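Support > Handheld Collection > Operating Rules FAQ

We use cookies to keep you signed in and to measure which pages are read. Continue browsing to accept, or change your settings at any time.

Operating Rules for Handheld Gripper Sessions: Frequently Asked Questions

Maintained by Solveig Hägglund, Trikex. Last revised in August. Applies to all sites recording under the Calano protocol.

Who has to follow these rules?

Everyone who holds a gripper pair during a recorded session, including staff who are only testing a task. Visitors may not record. Site leads can add local rules but may not relax the ones on this page.

Does the robot safety standard used in the Dauda cell apply here?

No. The Dauda cell has powered arms and a fenced area, and it has its own risk assessment. Handheld sessions have no powered motion, so the main hazards are trips, pinched fingers, and strain from holding the grippers out for long periods. Sites that run both must keep the two sets of paperwork separate.

What has to be checked before a session?

Check that both tag cubes are firmly seated and that the printed faces are clean. A cube that moves under light finger pressure fails the check. Open and close each gripper fully five times and listen for scraping. Record the result in Stedow before the first episode. An episode recorded before the check is entered will be rejected on upload.

Do the left and right grippers need matching fingertips?

No. Mixed tips are allowed. The tip type is entered per hand, and a change of tip on either hand starts a new session.

How far should the tag cubes be from the object?

There is no fixed distance. The requirement is that the tags stay readable through the approach, the grasp, and the release. The usual cause of lost tags is wrist roll: the operator turns the hand to reach around an object and the printed faces point away from the camera. Move your feet or your elbow first, then the wrist.

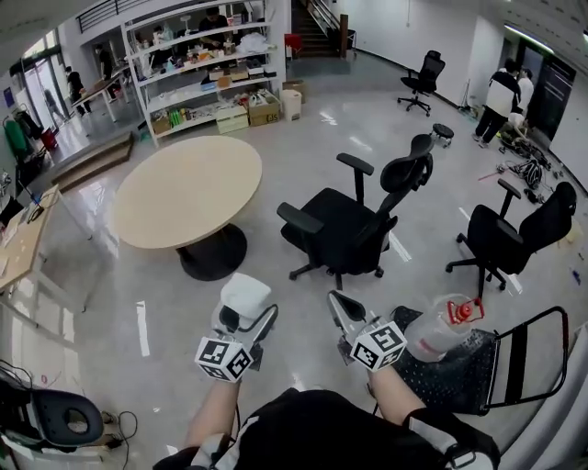 Objects lying on their side need more care than upright ones. Approach with the jaws already open to slightly more than the width of the object, and close at a steady rate. If the object rolls, let it come to rest before trying again. Do not chase it. A second attempt may stay in the same episode, but a third may not – end the recording, reset, and start over.

Can a task use a chair or other furniture as the work surface?

Yes, provided the task sheet lists it. Chairs on casters must be locked or blocked if the task calls for pushing, pulling, or wiping. For a plain pick or place this is optional. Do not steady the furniture with a knee or foot while recording.

Are liquids allowed?

Closed containers only. Check the cap by hand before the session. Glass is not permitted in any handheld task.

What are the rules for cables on the floor?

Cables must be kept off the operator's walking path, which is marked on the task sheet. Any cable that has to cross the path goes under a ramp. Cables elsewhere in the room are the responsibility of the site lead and are covered by the monthly inspection.

May other people be in the room?

Yes. Shared rooms are acceptable if a notice is posted at the entrance and everyone present has been told that recording is in progress. Faces are blurred at ingest. Anyone may ask for an episode to be withdrawn, and the site lead has to submit that request the same day.

How long may one person record?

No more than 40 minutes without a break, and no more than 88 episodes in a day. The break is at least six minutes with both grippers put down. Report wrist or shoulder pain when it starts – do not finish the block first.

What makes an episode fail review?

The most common reasons are lost tags, a hand touching the object directly, and a start pose that doesn't match the task sheet. Tags must be tracked in at least 77 percent of the recorded time on each hand. The figure is calculated per hand, and a good left score does not offset a poor right one.

Where are exceptions requested?

Through the exception form in Stedow. Include the task number, the rule, and the proposed control. Verbal approvals are not valid, and an approved exception covers one task at one site.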